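Tue 21 August
Bongani Ndlovu

Work on the enclosed bench in the Bedoya room continued this morning. The purpose of the session was to complete the surface check left open in March, to clean the rails along the near edge, and to settle where the reference line should be drawn on the top. The first two were finished. The third was not, for the reasons given further down.

The top was wiped down with a cloth and plain water, then with Batano diluted according to the label. Batano had been used neat on the side table last time and left a film that took two further passes to remove, so colleagues are asked to keep to the diluted mixture on all the bench tops. The cloths used on the rails are to be kept apart from those used on the top. They pick up fine metal dust and will mark a polished surface.

A straight edge 600 mm long was laid across the top at the left, the middle and the right, and then front to back in the same places. Light showed under it in the middle when it was laid left to right. The thinnest feeler gauge in the set would not enter, and the reading is therefore recorded as acceptable. The same test at the back gave no light. There is no reason to order a replacement from Tirko at present, and the enquiry opened with them may be closed.

The pattern of the top remains a difficulty. It was selected because it does not show small scratches, and in that respect it has been satisfactory. It does, however, hide pencil marks almost completely. A 2H line drawn against the straight edge could be seen from the left of the bench and was lost when viewed from the front. White chinagraph was better but too thick to measure from with confidence. 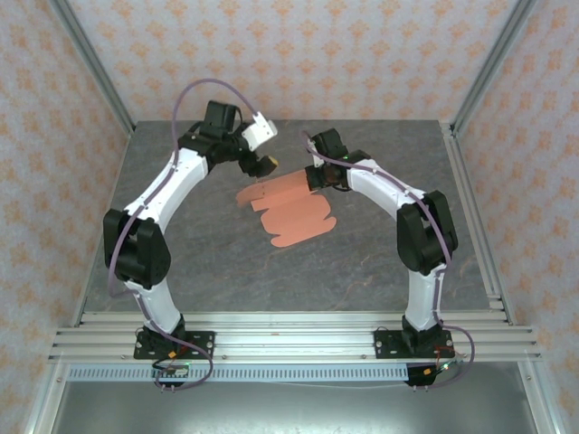 Bench in the Bedoya room. Grey marble-patterned top, with the parallel aluminium rails running along the near side.

The rails were cleaned along their length, with a soft brush for the slots and a dry cloth for the faces. A quantity of swarf came out of the slots towards the right, together with one washer of a size not used on this bench. It has been put in the tray by the door in case it is wanted. The fixings were checked with the torque driver and none moved. No lubricant was applied and none should be.

The distance from the front face of the rails to the edge of the top was measured at both ends. It is 80 mm at the left and the same at the right, which agrees with the drawing. The drawing still carries the old title, from when the bench was to go into the Jotis room, and this should be corrected before it is next issued.

Lighting was discussed briefly. The replacement lamps are marked 4,000 K and are a fair match for those in the corridor. Under them the darker veins in the top are more pronounced than before, which does not help with the marking question. A matt sheet laid over the working area has been suggested. I would prefer to avoid it if a narrow tape will serve, as a sheet will lift at the corners and collect dust underneath - we had precisely this trouble on the side table.

Outstanding:
Obtain narrow matt tape in two colours and try a short length at the back edge, where it can be removed without harm.
Amend the drawing title.
Write to Tirko to close the enquiry.
Move the Batano bottle from the window sill to the lower cupboard. The label asks for it to be kept out of direct sun.
Repeat the straight edge test across the middle once the tape has been agreed, using the same edge and the same gauge set.

The straight edge has been returned to its case on the top shelf. The feeler gauges are with me.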